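Breakfast Table, Blue and Turquoise

Gallery by Tuva Nordin

I live in Brestport for six years now, and I still enjoy setting a table more than eating at it. On this page I have collected a few pictures of one small breakfast setting: a cloth, a plate, three pieces of cutlery, a tray with flowers on it and some bread. It is a place for one person.

The cutlery I found at Lunde, the second-hand shop near the harbour. I went in for a lamp and came out with a spoon, a fork and a knife wrapped in newspaper. The placemat is from Sisari. I chose it for the dark stripe on the right side, because the knife looks so nice near it. You may click on each picture to see it larger.

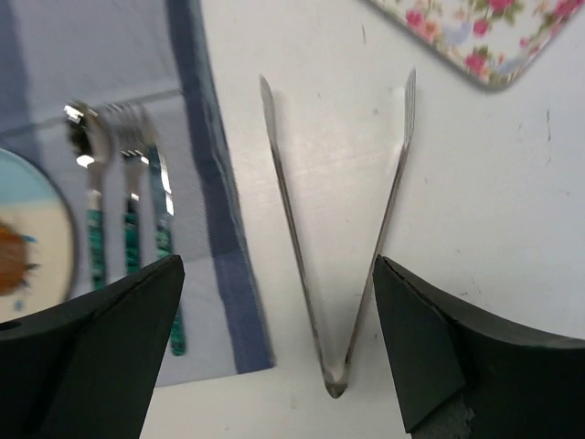

The tongs, open on the white table beside the cloth.

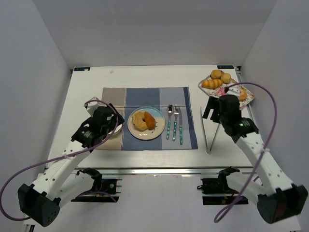 Bread on the plate, with the spoon, fork and knife to the right of it.
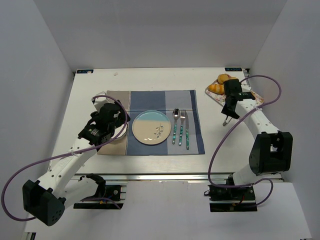
Two croissants on the floral tray, and the plate with its little sprig of leaves.

My mother always put the spoon on the outside, to the right of the knife. I put it nearest to the plate. She would not approve, but for a breakfast with jam or yoghurt I find it easier, and my guests have never complained about it.

For bread I prefer tongs to fingers, also when we are only family. Long ones are best. With short tongs you press too hard and the croissant loses all its flakes on the cloth, and then you must shake it out of the window before the coffee is even ready. I wash the placemat at low temperature and iron it from the back side. The fold in the middle comes back every time, so I have stopped to fight with it.

Several readers have asked where to buy a similar tray. I am sorry, I do not know any shop that has them new. The market in Tundow is a good place to look in October, when people empty their summer houses. Go early, before nine in the morning, and bring small money.

The next gallery will be about soup bowls.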